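Asunto: Re: [cocina-compartida] limpieza de la nevera y la mesa blanca, quién hace qué

Hola a todos:

contesto entre líneas que voy con prisa y si lo dejo para luego no lo mando. Perdonad las erratas, estoy con el móvil.

> Buenas. Abro hilo aparte porque el otro ya iba por la caldera, las
> llaves y no sé qué más. A ver si dejamos cerrado lo de la nevera antes
> de junio, que luego cada uno se va por su lado y en septiembre nos
> encontramos lo de siempre.
>
> Puntos que me apunté:
>
> 1) La nevera hay que vaciarla entera y limpiarla por dentro. Entera
> quiere decir entera, también los cajones de abajo y las baldas de la
> puerta.

De acuerdo. Lo hacemos el miércoles (Wednesday para los de Skeltik, que luego decís que no os enteráis). Empiezo yo a las cinco con lo de arriba. Necesito una persona más para los cajones, que pesan y hay que sacarlos un poco ladeados, si tiras recto se atascan. Si alguien tiene nevera portátil que la traiga, la mía es pequeña y no cabe ni la leche de todos.

Lo que esté sin nombre va fuera. Avisado queda. Lo que tenga nombre y esté caducado, también fuera, lo siento. Las salsas: si no sabes desde cuándo está abierto el bote, es que lleva demasiado.

> 2) ¿Con qué la limpiamos? La última vez se usó un producto que dejó
> olor un mes y el queso sabía a pino.

Agua tibia con bicarbonato. Una cucharada sopera por litro, más o menos lo que coja la cuchara, no hace falta medir. Bayeta bien escurrida. Las gomas de las puertas con un cepillo de dientes viejo y después secar, sobre todo en los pliegues de abajo que es donde se queda el agua y sale el negro ese. Por fuera, paño de microfibra apenas humedo y pasar otro seco detrás. Nada de estropajo verde, por favor, ni el lado áspero "solo un poquito". Nada de lejía en el metal.

El spray Wastis que hay debajo del fregadero NO es para la nevera, es para los suelos. Lo digo porque el bote se parece al otro. Le he puesto cinta aislante.

> 3) La mesa blanca. Habíamos dicho que se quedaba libre para apoyar las
> cosas al descargar la compra y acabó siendo el sitio de las mochilas,
> los cascos, un paraguas y una caja de Skollisport que estuvo allí
> desde Navidad.

La caja ya está recogida, vino a por ella su dueño. La mesa la despejé ayer y así es como me gustaría que siguiera:
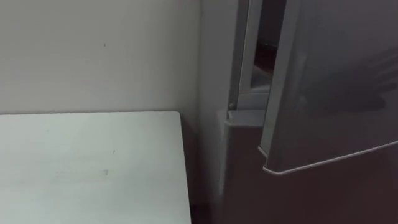

La mesa y la nevera, con la puerta de arriba a medio abrir.

Se le ven unas manchas grisáceas flojas, y un par de marquitas. Creo que con el bicarbonato casi en seco saldrán, si no, goma de borrar blanca, que en las mesas de mi trabajo va muy bien. No he frotado más por no dejar un cerco brillante. Quien tenga experiencia con superficies blancas que hable ahora.

Propuesta concreta: la mesa solo se usa para cosas de paso. Llegas, apoyas bolsas, guardas, te las llevas. Si alguien come ahí, que coma, faltaría más, pero luego paño. Las mochilas al perchero de la entrada.

> 4) El hueco entre la mesa y la nevera. Ahí se cae de todo. Yo he
> perdido un tapón, dos imanes y creo que una cuchara.

Sí. Es estrecho y está oscuro, desde arriba no se distingue lo que hay en el suelo. Hay que correr la mesa hacia la izquierda, barrer y volver a ponerla. Con linterna. Dos opciones:

a) dejar la mesa pegada a la nevera del todo y que no se cuele nada. No me convence, al lado de la nevera conviene que corra algo de aire, y además el golpecito continuo contra el lateral acaba abollando.

b) separarla más, lo suficiente para que quepa la escoba de pie. Así se barre cada semana sin mover nada y de paso tenemos sitio para la escoba.

Voto por b. La pega es que perdemos mesa por el otro lado, habría que medir. Yo no llevo metro, ¿alguien?

> 5) La pared. ¿Se pinta o no se pinta? Si se pinta, que sea ya, con la
> nevera movida, porque si no detrás se queda como estaba.

Yo no pintaría. Esa pared está bien, es blanco roto mate y tiene un puntito oscuro un poco por encima de la mesa y poco más. No sé si es un agujerito de chincheta o una mota, no me he parado a rascarlo. Si es agujero, una pizca de masilla con el dedo y listo. Pintar un trozo solo es peor que dejarlo, se nota el parche de lejos. Y pintarla entera es sacar muebles, cinta, plásticos, un fin de semana.

Además el color. Queda un bote de Fothergill en el trastero, ref. 681, pero no tengo nada claro que sea el de esa pared, puede ser el del pasillo. Antes de dar una brochada hay que probar en una esquina escondida y dejar secar un día. Mojado engaña mucho.

Y otra cosa, en esa pared no hay nada colgado y se pidió que hubiera una pizarra para la lista de la compra. A favor, siempre que sea de las que se pegan. Taladro ahí no, que no sabemos por dónde van los tubos.

> 6) Cuentas. Para los que preguntan: en el bote quedan 12 euros y hay
> pendiente de pagar la goma nueva de la puerta si al final hace falta.

Lo de la goma: prueba del papel. Se pilla un folio con la puerta cerrada y se tira. Si sale sin resistencia, la goma está mal por ese lado. Hacedlo en varios puntos de la puerta, no solo en la esquina. Yo lo hice arriba a principio de mes y agarraba bien, pero abajo no lo probé. Si la goma está solo sucia o aplastada, a veces se recupera con agua caliente y dejándola cerrada toda la noche. Antes de gastar, eso.

Y por favor, que no se quede la puerta a medias cuando estáis decidiendo qué cenar. Pensad con la puerta cerrada, que no cambia el contenido.

Con los 12 euros llega para bicarbonato, bayetas y dos rollos de etiquetas. Guardad los tickets. La vez pasada me faltó uno y estuve media tarde cuadrando.

> 7) Reparto de baldas. Esto es lo que más lío da. ¿Seguimos como
> estábamos o cambiamos?

Propongo cambiar. Cada uno una balda o media según lo que cocine, la puerta para lo común (leche, huevos, mostaza, mantequilla) y un cajón para verdura de todos, con la condición de que la verdura de todos la puede usar cualquiera. Si traes algo que no quieres compartir, a tu balda.

La carne y el pescado crudos siempre abajo y en recipiente cerrado. No en la bandeja con el plástico roto, que gotea. Las sobras con fecha. Basta con el día, no hace falta un poema. A los 2 días de la fecha cualquiera puede tirarlas sin preguntar.

Cosas calientes no, esperad a que se templen un poco en la encimera. En la mesa blanca tampoco directamente, poned salvamanteles, que las marcas de olla luego no hay quien las quite.

> 8) ¿Alguien sabe cuánto gasta este trasto? Lo digo por lo de
> desenchufarla en verano.

El contador de enchufe que me prestaron marcaba 3,249 (kWh, con los tres decimales, no tres mil y pico, que ya me han preguntado) de un día entero normal. Me parece mucho para un día, pero tampoco soy electricista, y hacía calor. Si en agosto no va a quedar nadie yo la desenchufaría, con las puertas abiertas y un trapo en el suelo. Puertas ABIERTAS, con un corcho o lo que sea para que no se cierren solas. Si se cierra vacía y apagada, cuando volvamos huele a muerto y volvemos a empezar este hilo.

Si se queda aunque sea una persona, se deja puesta y punto.

Resumen de lo que falta por decidir, contestad a la lista y no a mí en privado:

- quién viene el miércoles a las cinco (falta uno para cajones)
- nevera portátil, ¿quién tiene?
- metro
- opción a u opción b para la mesa
- pizarra adhesiva sí/no
- quién se queda en agosto

Por cierto, al responder recortad el mensaje, que algunos lo reciben en resumen diario y les llega el hilo siete veces.

Me voy que cierro el portatil. Un saludo.

P.D. He encontrado una tapa redonda de fiambrera, azul, sin fiambrera. La dejo en el cajón de los trapos. Si el miércoles sigue allí, se va al contenedor amarillo con el resto.

--
Para darse de baja, enviar un mensaje vacío con la palabra "baja" en el asunto.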